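Flusstead Family Lodging Project
Progress report to the Lammers Fund, second half-year
9 Mar 2018
Prepared by Ronaldo Vieira, project manager

Where we stand

The grant covers short-term rooms for families who have a child in treatment at the hospital in Flusstead and who live too far away to go home at night. At the last report we had 11 rooms open. We now have 17, and the last two on the upper floor were handed over by the builder in January. All rooms have passed the fire inspection and the lodging permit has been renewed for the full building.

In the reporting period we housed 159 families for a total of 1487 nights. The longest stay was over 2 months. We turned families away on several nights in the fall, before the upper floor was ready, and we paid for hotel rooms where the parents asked for that. The hotel costs are shown on their own line in the financial section and were taken from the reserve, as agreed with Mr. Kuhlmann by phone.

Building work

The upper floor was finished five weeks behind plan. The delay came from the hot water line, which had to be rerouted after the contractor, Wavdale, opened the wall behind the old linen closet and found that the existing pipe did not match the drawings. Uwe Hollmann went through the extra invoice with them and got it reduced. We still paid more than budgeted for plumbing, but the flooring came in lower and the two nearly cancel out.

The elevator has been serviced. The door on the ground floor still closes too fast for someone with a stroller, and the service company has been asked to come back -- this is the third request.

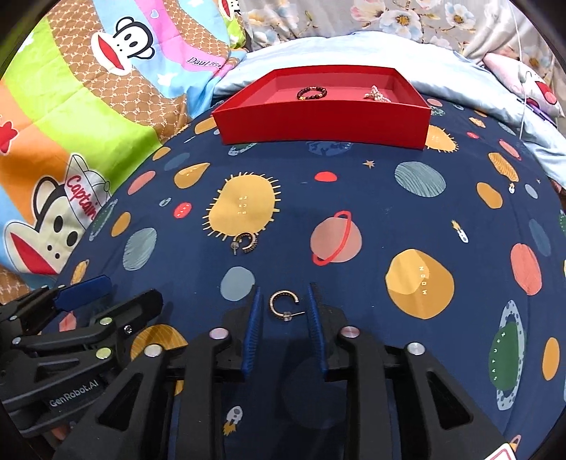

Bedding and laundry took up more of our time than we planned for. The old stock was white and came from a hotel closure, and most of it was worn thin. We replaced it in two orders from Drosto, plain sheets for the adult beds and printed ones for the children's beds. The dark blue sheet with the outer-space print is one of the children's patterns, and it is the one families ask for by name at the desk. Dark sheets have to be washed apart from the white towels, so the laundry schedule was changed to run the darks in the evening. The second dryer is working again after a new belt. We would like to buy one more set per child's bed in the coming period, as two sets leave no slack when a family checks out late.

Staff

Benedikt Oltmanns joined as house manager and has taken over the room calendar, the key system and the weekly call with the hospital's social work office. Đức Huỳnh moved from part time to full time and covers the evening desk. The night phone is still shared among three people, and that is too few. We have advertised the fourth position twice. The first round brought no suitable applicant and the second is open now.

Parent feedback

Each family gets a short form at checkout. Most answers are about practical matters. The shared kitchen gets good marks, apart from the fridge space, which we agree is too small for a full house. Several parents wrote that the hallway lights are too bright at night. Timers have been fitted on the ground floor and will follow upstairs. Two parents asked for a desk in the room so they could work. We have bought folding tables that can be borrowed from the office.

Open points

The shuttle to the hospital is still running on a temporary contract. The current rate holds until the end of June, and we have asked for offers from two other firms. If neither comes in lower, we will ask the Fund to let us move money from the furniture line to transport.

The parking dispute with the neighboring property is not settled. Their lawyer has proposed a shared use plan for six spaces. Uwe Hollmann is checking what that would mean for the lease and will send Mr. Kuhlmann a note before anything is signed.

The financial section follows with receipts for all items above the reporting limit. The third payment can be released to the same account as before.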